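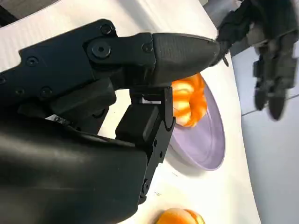
Setting a shared table: Josée McKinnon on plates, pumpkins and white tops

Josée McKinnon furnishes break areas for small offices. Her current job is the second-floor snack room at Clundale, where a curved white table stands against a pale blue-gray partition. We spoke in February, at 9 in the morning, before the first coffee round.

Her starting point is the plate. She specifies one with a raised rim for any food that is peeled or cut at the table.

"An orange is the test," she said. "You have segments, you have pith, you have juice. A flat board lets the juice travel. A rim stops it."

The plate at Clundale is a pale lavender. McKinnon tried 3 colors before settling on it. White plates were hard to find on a white top, and dark ones showed every water mark. Lavender still shows specks and smudges when the light is right, and she accepts that. "It gets wiped. I would sooner see the smudge than miss it."
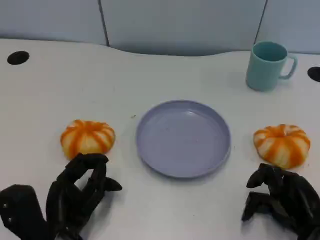 Placement and spacing

McKinnon places the plate first, at the center, and works outward. The mug goes to the back right with the handle pointing right. The striped orange and cream pumpkins go on either side of the plate.

"The pumpkins hold the space," she said. "If the sides are bare, people put down a laptop and the plate ends up at the edge."

The mug, a matte teal, stays well back from the front. She keeps it clear of the cable holes as well. The top has round black grommets set into it, and a spill there goes straight down to the power strip. Her budget for the whole room was 314 dollars, and she did not want to spend any of it on a new strip.

I asked about the back edge of the table, which dips in a shallow wave and leaves a band of wall showing. She called it a nuisance for anyone who likes to line things up. "You cannot measure from it. Measure from the front." 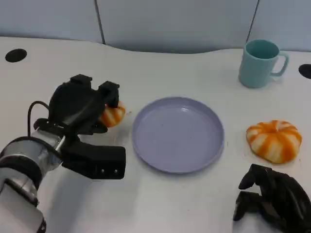
The plate sits empty while the left pumpkin is held.

On cleaning, she was brief. The top gets a damp cloth and 20 seconds of attention after each use. Small marks on a white surface are easy to leave for later, and she would like them dealt with the same day. Decorations are picked up for wiping, never pushed along.

Her next job is a reading corner at Prakstead. She has not picked the plates.

Comments

Rodrigues: Does the lavender hold up in a dishwasher? Ours went chalky.

tablelegs: Agree on the grommets. We put caps on ours.

M. in Prakstead: More on mugs please.

Contact | Copyright Flollimbridge | Back to top

Last updated: February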